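Toma users forum > Perception and planning > Wrist view
Thread: Pre-grasp pose drifts sideways when a large flat face fills the view

a_esteves
Tuesday, June 8, 2021

Running the Plovgate approach skill against Toma renders, wrist view only, no overhead. The arm gets to pre-grasp fine. Then the pose estimator takes over for the last stretch and the target estimate slides along the panel, always in the same direction, until the servo loop hits its lateral limit and aborts. Orientation stays good the whole time. Only translation moves, and only parallel to the panel.

Setup: stock pinhole model, synthetic depth with noise off, mask from the learned segmenter, pose from point-to-plane ICP seeded with the last accepted pose. Loop closes at 9 Hz. Over 107 runs last night, 4 finished. Same seed gives the same drift, so I don't think it's a threading problem.

What I've tried: tighter ICP correspondence distance (aborts sooner), more iterations (no change), larger servo gain (made it worse, as expected). If I feed ground truth pose from the sim into the same controller it converges every time. So the controller is fine and I would like to talk about the estimator.

nelu_pop

Are your extrinsics for the wrist view read once at startup or looked up per render? Drift with a constant sign is what you get when the camera pose is one tick stale and the arm is moving in one direction. I have lost days to this.

a_esteves

Per render, with the render's own stamp. I also stopped the arm completely mid-approach and let the estimator run. It still slides. A stale transform can't do that with a stationary arm.

nelu_pop

Fair. I'd still log it.

alun_m

Point-to-plane on a scene that is mostly one plane. The tangential directions are unconstrained apart from whatever the small part contributes. If your mask leaks onto the panel by even a few percent, the panel points outvote the part and the normal equations go close to singular in two translations and one rotation. You should see the rotation about the panel normal wander too.

a_esteves

I don't see that rotation wander. That was my reason for not believing the degenerate plane theory.

alun_m

The seed may be holding it. Print the eigenvalues of the 6x6 and stop guessing.

modupe_o

Before everybody rewrites the ICP: what does the RGB look like at the point where it starts to slide? The segmenter runs on RGB. If the mask is wrong there's no use discussing eigenvalues. Please post the render with no overlay on it.

a_esteves

Raw RGB, arm stopped, a few ticks before the abort. The white part is the target.

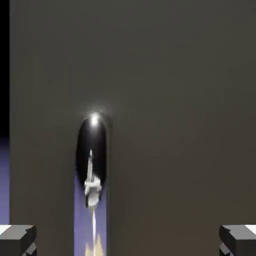
Page 2 of 3

modupe_o

Thanks. Two things I'd look at first.

The highlight at the top of the black oval. It has a soft halo that spreads onto the gray, so the upper boundary of the oval is weak exactly where the image is brightest. Our segmenter was trained with bloom off and it treats a bright blob next to a dark region as part of whatever white object is close by. In your case the target is white. I would bet the mask has a second component up there.

Then the thin white line under the base. It lines up with the rod above it and has about the same tone. If the mask follows it down, you've added points well away from the part, along one image axis only. That gives you a bias with a fixed direction, and a plain degenerate plane doesn't.

alun_m

Not convinced by the line. It's a couple of pixels wide and fades out going down. A segmenter at quarter resolution won't keep it. The highlight, maybe. But look at how much of that view is featureless gray. There is no texture on it at all, so any tangential constraint has to come from the oval, the slot and the part. I still say conditioning.

modupe_o

Conditioning tells you the estimate is free to move. It doesn't tell you why it always moves the same way with noise off. Something has to push it, and my candidate is the mask.

alun_m

Residuals from a wrong correspondence set will push it just as well. We're describing the same failure from two ends.

modupe_o

They have different fixes, though. Yours is a damping term, mine is a mask fix. If you damp a biased estimate you get a slower biased estimate.

moldovan_a

Has anybody checked the depth on the black oval? If that surface is curved and glossy, the Toma depth pass should still return geometry, since it comes from the raster buffer and doesn't care about material. But if Arnaldo has the "sensor-like" depth profile enabled, shiny materials get dropped to invalid and then filled from the neighbors. The neighbors are the panel. You'd have panel depth pasted across the oval and right up to the part outline.

Noise off does not disable the fill. They are separate switches, and the docs mention that in one line under the Hendell preset.

a_esteves

I'm on the Hendell preset. Checking.

a_esteves

Results, in order of usefulness.

Depth fill was on. Inside the oval I had depth within a hair of the panel plane everywhere the part wasn't. With fill off and invalid left as invalid, the slide is slower but it is still there, same direction.

Eigenvalues: Alun is right that it's badly conditioned. The condition number was 826 before the fill change and less than half that after. The weak directions are the two tangential translations. Rotation about the normal is better constrained than I would have guessed, probably because the part is tall and narrow.

Mask: Modupe is right that there's a second component on the highlight. It isn't large. The line below the base is not in the mask at all, or not at any threshold I'd use.

modupe_o

So drop the line, keep the highlight. Take the largest connected component, rerun.

alun_m

And please don't only do that. The largest component works until a render comes along where the highlight is larger than the part. Put a prior on the tangential translations, scaled from the eigenvalues, and it'll degrade gracefully when the mask is bad. We do this on the real cell and I haven't touched it since November.

modupe_o

I have no objection to the prior as a safety net. I object to it going in first, because then Arnaldo can't see whether the mask fix did anything.

nelu_pop

Agree with Modupe on the order. One change per batch.

moldovan_a

Another route: you already know the panel plane very well. Fit it explicitly, remove every point within tolerance of it, and run ICP on what remains. Then use the slot edges in the RGB for the tangential part. Those are long straight edges with decent contrast between the gray and the purple-blue ground behind, and the right one even has a darker line along it. A line fitter will lock onto them in no time.

alun_m

That fixes one tangential direction. You get nothing along the slot.

moldovan_a

The oval gives you the other one. Its sides have faint rims, so I'd fit the whole contour and downweight the top, where the glow is.

alun_m

Now you have three estimators and a weighting scheme to tune. I'd take the prior over that any day. Also, edges of the slot tell you where the panel is. Is the part rigidly fixed relative to the panel? If it isn't, you're servoing to the wrong body.

a_esteves

In this scene it's fixed. In the next one it won't be, so I'd rather not depend on it.

Also, for the archive: the finger tips are masked out with a static polygon. They show in both bottom corners and always at the same place, so a polygon is enough. I mention it because someone sent me a private message asking whether the estimator was matching on the fingers. It's not.

a_esteves

Batch finished with fill off and largest component only. No prior, no plane removal. Same 107 seeds. All but some 9 of them finished. The ones that failed all have the light moved to a position where the highlight touches the part mask and merges with it, so component filtering can't separate them.

modupe_o

I'll take that. For the merged cases, retrain with bloom on. You have the renderer, so the labels are free.

alun_m

Or add the prior.

a_esteves

Prior is going in next, on its own branch. Then the retrain. I'll post the numbers for each separately so you can both keep arguing.

moldovan_a

Could someone with edit rights move the fill switch out of the Hendell page and into the depth section? It's at least the second thread where it has come up.

nelu_pop

I have rights on the wiki. Will do it tonight. Arnaldo, which Plovgate build are you on? The abort message in mine says "lateral bound" and doesn't print which axis, and I'd like to know whether that got fixed.

a_esteves

Nightly. It prints the axis now, in the tool frame, without saying that it is the tool frame.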